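# Sorting the wooden blocks

I started on the box of wooden blocks in March and it has taken longer than I planned. The yellow and red cubes were the easy part.
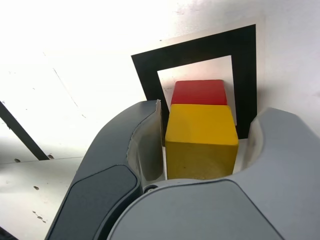

Ruth Ríos wrote to say that she gave up sorting by colour years ago and goes by size, as a small child will only tip them all out again anyway. She may be right, but I like a yellow one to go back with the yellows.

The set is a Puvach one, over 100 pieces, bought second-hand. I wiped them with a barely damp cloth and left them on a towel overnight - soaking lifts the paint. Two had split along the grain and went in the bin. Four more need a light sanding on the corners, which I'll do when I can find the fine paper. The lid still doesn't shut properly.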